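Can a machine do the washing up yet?

3 min read

Deisy Correa has spent most of her working life being asked when the robots are coming for the dishes. Her answer hasn't changed much. 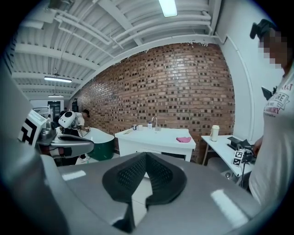 "People think the hard part is the arm," she says. "You can buy a good arm. What you can't buy is something that knows a cup from a cloth when both are sitting by a sink and it has never seen that sink before."

Correa leads chore trials at Fitum, a small company in Geltham. Her team shows a task by hand, over and over, and trains a system on the recordings. The current list has 18 chores on it, from wiping a table to putting away cups. For the cup task they recorded 2000 tries.

So does it work? "On our own tables, 80 times out of 100. We took the same system to a cafe kitchen and it got 32. Same cups - different room."

Cloth is worse. A folded towel never lies the same way twice, she says, and the machine has no feel for when it has picked up two layers. Her team dropped shirts from the list in August and kept towels.

Shop floors are a little further along. Pruladport, a packing firm she works with, has one machine moving bottles from a tray to a box on the night shift. A worker still checks the boxes in the morning.

Would she have one at home? "To carry things to the sink, maybe. I'd still wash them myself."

She expects the next trial, at the Fontes canteen, to be mostly table wiping.

Get our newsletter once a month. Unsubscribe at any time.

Contact us | Back to top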